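Tetach open day in April, two-arm demo with the paddle case
Forum: General automation > Shows, visits and open days

driftpin
Went to the Tetach open day last week and said I'd write it up. They had the downstairs lab open from lunch until 4 and ran three stations. I skipped the palletizer because I see one every day at work. Most of my time went to the two-arm table, where they were working on a table tennis paddle in its case. The job is to take hold of the case with both arms, open the zipper, and get the paddle out without dragging everything across the table.

The person running it was Aisyah Gunawan. She took questions the whole time and didn't seem to mind people asking the same ones. The talk before it was 11 minutes and could have been shorter. Coffee was fine. Parking was not, go by the side street if they do it again.

kettlebank
Did you see a full run? When I went to the one at Itden last year they only showed the arms moving around over the table and then played a video.

driftpin
Full attempts, yes, several of them, not all good. The ones I watched closely went wrong at the zipper pull. It's small and it flops over, so the gripper has to come in at the right angle or it closes on nothing. When it missed they stopped, put the case back by hand and started over. I liked that they did it in front of everybody.

mossgate7
What kind of case? There are hard shell ones and soft ones and that makes a huge difference for something like this.

driftpin
Soft fabric, paddle shaped, black and red with a zipper. I have a couple of pictures from the table.
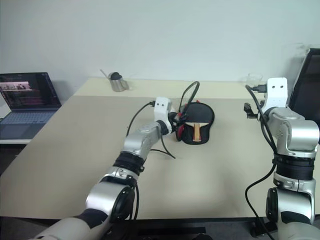

Same table and same case in both.

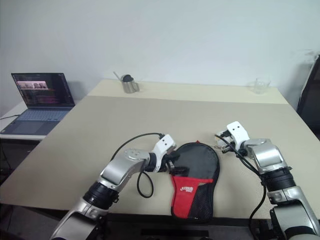
Lama Boutros
I was at the same open day, in the later group, and I came away less impressed than driftpin. The case was placed for the robot every time. I asked if they would put it down crooked, maybe a quarter turn, and they said they would try it at the end. Then the session ran over and it didn't happen. Until I see that I don't know how much of it is the robot finding the case and how much is the case being where the robot expects it.

driftpin
Fair. I asked something close to that in the first group and Aisyah said they move it by a few inches between runs when they practice. She didn't claim more than that. I didn't see it rotated either.

kettlebank
A few inches is still something. Our cell at work stops if a tray is off by half of one.

Lama Boutros
Your cell at work also runs all night, I assume. A fixture and a hard stop would get you there for a lot less money. I'm not against this stuff, I just want the demo to show the thing that a fixture can't do.

mossgate7
You can't fixture a soft bag, though. That's the point of picking one. The fabric gives when you pinch it and the edge you were going to grab isn't there anymore. We tried bagged hardware kits on a single arm at my last job and gave up on it. Holding the bag still was harder than opening it.

driftpin
That was what I took away from it too. One arm holds the left side, the other goes for the zipper from the upper right. If the left one holds too lightly, the whole case slides along with the zipper. If it squeezes too hard, the fabric bunches up and the zipper won't run. On one run I watched, it bunched twice.

rowan_pk
How long does one attempt take? And how many tries had they done before the open day? I'm asking because my manager wants to go to the next one and the first thing he'll ask is cycle time.

driftpin
I timed one that worked at 60 seconds from the first move to the paddle lying on the table. Others were slower. For practice runs, there was a sheet on the wall by the door that said 473. I didn't ask if that was only this task or everything they've done on that table.

Lama Boutros
The sheet was for everything on that table. I did ask.

driftpin
Good to know, thanks. Then it's fewer for the case.

rowan_pk
A minute is going to kill it for him. We do small parts and we need several a minute per station.

mossgate7
I wouldn't take your manager to this one for cycle time. Take him to see what happens when it misses. With ours the arm just kept going as if it had the part, and somebody had to hit the stop.

driftpin
Theirs didn't keep going on the misses I saw. It paused, and once it backed off and went in again by itself. The other times Aisyah stopped it. I couldn't tell if the pause was the robot or her.

kettlebank
Is anyone going to the Trindade one? I heard they'll have a two-arm setup as well, doing cables, but I don't know if it's open to everybody or customers only.

rowan_pk
Customers and whoever they bring. I can ask if there's room for one more.

Lama Boutros
If you go, ask them to turn the part before they start. Ask at the beginning, so there's still time for it.

kettlebank
Will do. rowan_pk, I sent you a message about the sign-up.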